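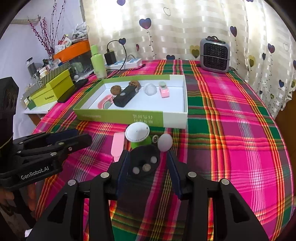
Figure 1. Plaid cloth in magenta, purple and dark green, crossed by narrow stripes.

**The Sevard Weaving House and Its Workers: A Local History Project**

Submitted by Vasco Torres and Marlene Ackermann
January 19, 2022

**1. Purpose of the project**

The Sevard weaving house employed families from the town and from the farms along the Nornton road for two generations. Its building was torn down before either author was born, and the town library holds only a short printed account of it. The purpose of this project was to learn who worked there, how they were paid, and what became of them after the looms were sold.

**2. Sources**

The main source was the Kohlhase account book, a bound ledger kept by the family that owned the house. It contains some 3,000 entries in at least two different hands. The authors also read parish registers, two wills, and a set of letters written by a weaver named in the ledger only as "the widow Tostura." Six older residents agreed to be interviewed in June. Their recollections were written down the same day and read back to them for correction.

**3. Findings**

The ledger shows that weavers were paid by the finished length and that the price of yarn was taken out before wages were entered. In poor years several households ended the season in debt to the owners. These debts were carried forward, and in two cases they passed from a father to his children.
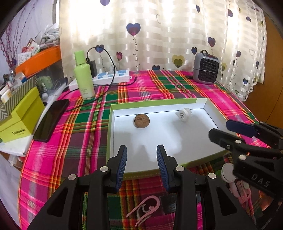 The widow's letters give a different view of the same years. She writes to her sister about the cost of lamp oil, a dispute over a damaged warp, and her son's wish to leave for the city. She does not complain of the owners by name - although she twice mentions that her account "was read to me and not shown." The matching ledger page has a correction in darker ink, and the authors were unable to determine when it was made.

The interviews were most useful for the last years of the house. Four of the residents had a parent or grandparent who worked there. They disagreed on the reason for its closing. Some recalled a fire in the storeroom, while others spoke of a lost contract. The ledger supports the second account, as large orders stop eight months before the final entry.

**4. Limits of the work**

Only the first 1,000 entries were copied in full. The rest were read for names and debts. Children's work is almost certainly underreported, as wages were entered under the head of the household.

**5. Further work**

The Nornton parish registers after the closing have not been searched. A copy of the transcribed entries has been left with the school library, together with the interview notes.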